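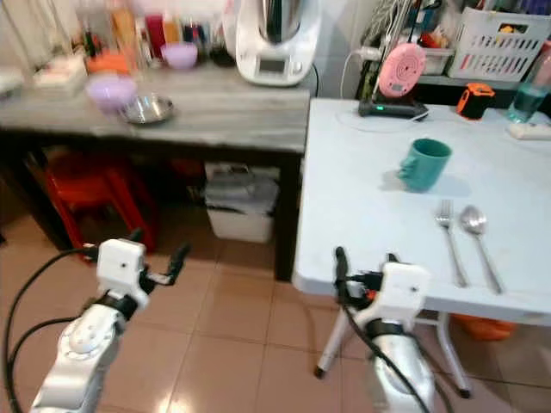
A folding table in a kitchen with tiled floors.

Lovidwood Residents' Association
Shared Kitchen Bookings: New Arrangements
11/02/2019

The Association has completed its review of the shared kitchens at Ansah House and Fella House. The revised arrangements set out in this item were approved at the last general meeting and apply to all bookings made from the first day of January. Bookings already confirmed for dates before then will be honored on the present terms.

Residents may reserve either kitchen for a morning, an afternoon or an evening. A household may hold no more than two advance bookings at one time. Requests should be made in writing to the Association office and should state the name of the household, the session required and the number of guests expected. The limit on attendance is 40 persons in Ansah House and remains lower in Fella House, where the posted notice applies.

A refundable deposit is now required for evening sessions only. Deposits will be returned within ten working days of the booking, less the cost of any cleaning or repair. Residents who have paid a deposit for a daytime session under the old rules should contact the office to have it returned.

The annual budget for the two kitchens has been set at $3850, an increase on the $2971 spent in the year just ended. Most of the increase will go toward a replacement range hood at Fella House and new shelving in the Ansah House pantry. A further $2000 has been moved to the reserve fund and may not be spent without a vote of the members.

Users are asked to observe the following. Floors are to be swept and mopped at the close of each session. Food may not be left in the refrigerators overnight - items found there the next morning will be thrown away. Furniture belonging to the kitchens is to stay in the building. Trash goes to the bins on Broken Lane, and glass must be kept separate.

Several members asked at the meeting whether outside groups might use the kitchens during the week. No change has been made on this point. A group must be sponsored by a resident, who remains responsible for the booking and for the return of the key.

Questions about the new terms, or about a deposit, should be addressed to Mohammed-Awal Asamoah, Secretary, at the Association office. Printed copies of the full rules are held at the front desk of each building.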